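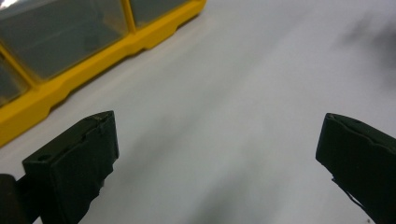 I have been meaning to sort out the craft table since we moved to Tarcombe, and on Thursday, with rain forecast until teatime and no decent excuse left, I finally made a start.

The trouble with small things is that they breed. Buttons, press studs, those little brass rings I bought for a lampshade I never made (it's still in the loft, poor thing). They'd been living in jam jars and an old biscuit tin, and every time I wanted one particular button I had to tip the whole lot out and pick through it like a magpie. I once bought a mixed bag of 2,000 beads at the Ramgate craft fair, which seemed a marvellous bargain at the time, and I've been finding them in the carpet ever since!

So now there's a yellow organiser with smoky see-through compartments, and I'm rather taken with it. I did wonder whether the yellow would be a bit much. My taste usually runs to cream, or at its most daring a sort of oatmeal, but against a pale table it's properly cheerful, and it means I can find the thing even when I'm in the middle of a project and everything else has vanished under fabric.

My first go at filling it was by colour, which looked lovely and was no use at all, as I could never remember whether I'd called the teal ones green or blue. I had them all out again after lunch and went by what they're for: shirt buttons together, coat buttons together, beads by size, and all the fiddly metal bits in with each other. Much better. It took more than four hours, mind you, with two pots of tea and a long pause while I read the back of an old Veres knitting pattern that turned up at the bottom of the tin.

The ribbons are still in a carrier bag on the door handle. I'm thinking of winding them on to bits of card, unless any of you have a cleverer way, in which case do tell me in the comments before the weekend.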